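Sorting out the old power supplies
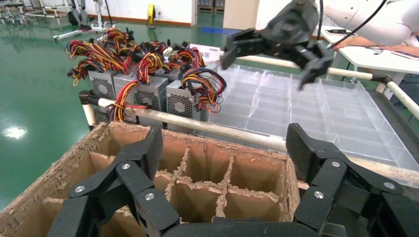
I've been meaning to get through the spare computer parts since May. The power supplies are the worst of it, as the leads get into everything and take longer to untangle than the units take to test. Most came out of office machines when the Drurnberg place closed.

I'm using divided cardboard boxes for the small bits: screws, adaptors, odd connectors. The dividers have gone ragged along the top but they still stand up, so I'm not buying new ones. Trustell wanted 11 pounds for a plastic one.

Anything that fails the test goes to the recycling centre, which shuts at 5. The rest will get their leads tied up with string and go on the bottom shelf.

2 comments
Share 5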